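About Zokwood

Hi, I'm Zuweira Mahama, and I print, fold and frame paper things for a living. Zokwood is my shop. It's one long room above a bakery in Pukuscombe, and if you come by before lunch you'll smell bread over the ink (I've had worse problems!).

I started out doing wedding invitations on my kitchen counter. Then a neighbor asked if I could fix up a menu, and the restaurant next to hers wanted one too, and pretty soon I was buying paper by the carton and my family was eating dinner on the couch. I got the room in February, nine years ago, and painted it white myself over a long weekend. You can still find a couple of spots I missed behind the radiator.

These days most of what I do is brochures. Company brochures, school brochures, programs for concerts, the folded kind, the stapled kind, the kind with a map inside that never goes back the way it came. A small order for me is 12 copies and the biggest I've taken on is 3,000, which was for Nartey, the furniture people across the river. I folded a lot of those by hand while watching TV and I would do it again, just maybe not the same month.

I also keep a shelf of brochures I like, mine and other people's. I pull one out when a customer says "I want it dark but you should still be able to read it," because it's so much easier to talk with paper in your hands.
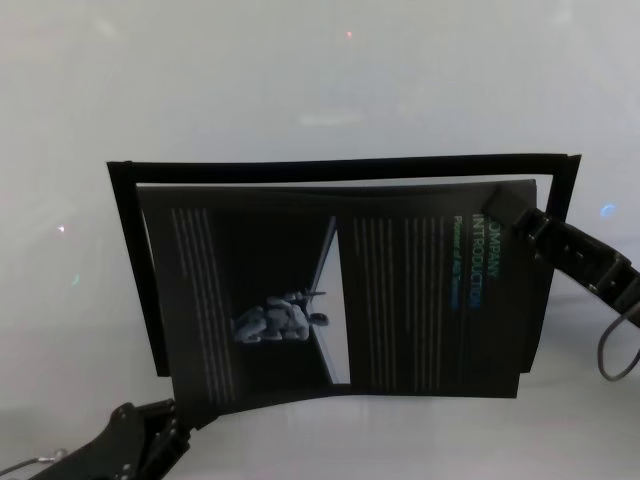 A company introduction brochure, nearly all black and dark gray, standing in a thin black frame.

I love a heading that runs down the side of the page like that one. You have to turn it or tilt your head, and by then you've picked it up, haven't you? Pale lettering on black is fussy to print, though. Thin letters can fill in if the ink goes on too heavy, so I always run a test sheet and leave it overnight before I say yes to the whole job. And big dark areas show every fingerprint! I keep a box of cotton gloves by the cutter and you're welcome to a pair when you come look at proofs.

The framing came later. People kept asking for a way to stand a brochure on a front desk or hang the first one they ever had made, so I started keeping simple frames in stock, mostly black, mostly thin. Paper has a mind of its own and a folded spread will want to bow, especially in summer. If you want it dead flat, tell me when you order and I'll mount it on board. If you like a little curl, leave it be. I kind of do.

What else? I have a cutter called Hosa (my daughter named it, no idea why) and it's older than I am. I don't do T-shirts. I do rush jobs if you ask nicely and the file is ready to go. Bring the weird ideas, too, I've got time for those.

The door is the green one to the left of the bakery, up the stairs. Knock loud if the cutter's running.

Zuweira

Page last updated 2 August 2022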